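Skirkard demonstration collection: October update for Hostmont
Prepared by Marisol Zavala

Hi all,

Longer update than usual this month, mostly because a lot moved at once and I'd rather put it in one place than answer five emails (sorry, Arnaldo). We closed out October with 415 accepted demonstrations in simulation, against the 1,000 we promised you by the end of the grant. I'd hoped to be a bit further along, but the pace picked up nicely once the new operator schedule kicked in, and I still think the total is within reach.

Doors ate most of the month. We wanted the learner to see plenty of them, with different handles and different room layouts behind them, and every operator has their own way of getting hold of a lever. That's great for variety and terrible for my reject pile! We threw out 116 door attempts, nearly all of them for long pauses in the middle while the operator made up their mind about what to do next. The ones we kept use one arm on the handle and leave the other parked out of the way.

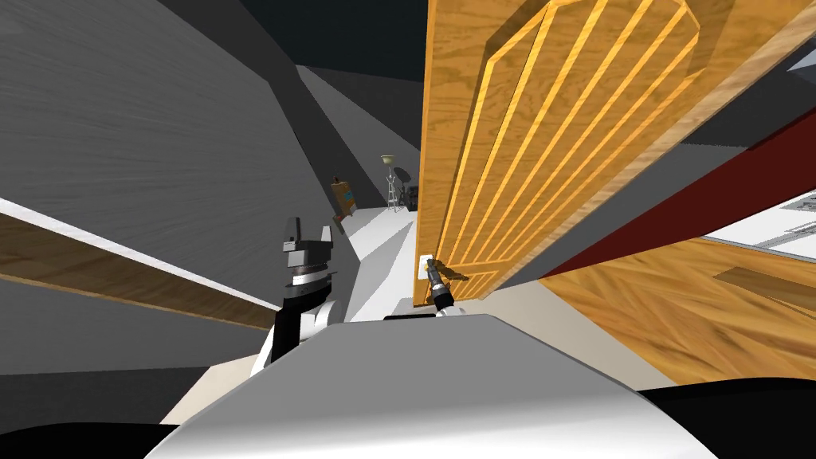 Kosmas Fragkou wrote back on the draft of this report that he wouldn't have thrown the pauses out at all. His point was that a learner that never sees hesitation won't know what to do when it gets stuck, and he asked whether we could tag those attempts and keep them in a separate pool. I like that a lot. Vangelis has already pulled them back out of the trash folder, and we'll train one version with them and one without before anybody gets too attached to an opinion.

Other news: the labeling tool from Jemico is finally behaving. It used to lose the last few seconds of a recording if you saved too quickly, and we ended up redoing 19 labels by hand before we figured out what was going on. Kauko Heinonen wrote a little check that compares the clip length before and after saving, and it has been quiet ever since. I also moved our storage over to the Mendes server, so the monthly bill should come down a little. I'll send the numbers with the next invoice.
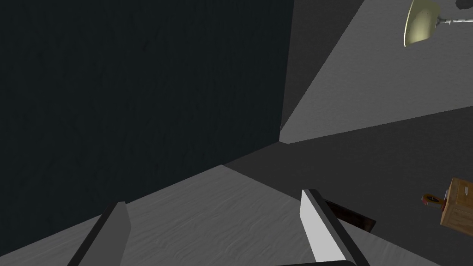 Our next block is tabletop work, and I want to spend the bulk of November on it. The task list is written, the operators have had a practice afternoon, and the recording settings match the door set so we can mix the two later without a conversion step. What I'm still chewing on is the wrist view. With both fingers coming up from the bottom of the picture, the right one can hide part of a flat thing lying right behind it, so I'm asking operators to come in a little wider before they close. We'll see if that costs us time per attempt.

One request from my side: could we get a yes or no on the extra operator hours? I've penciled them in starting in the second half of November, mornings only, and Vangelis needs to know before he builds the schedule. If it's a no we'll keep the current crew and I'll trim the drawer tasks.

Thanks, Marisol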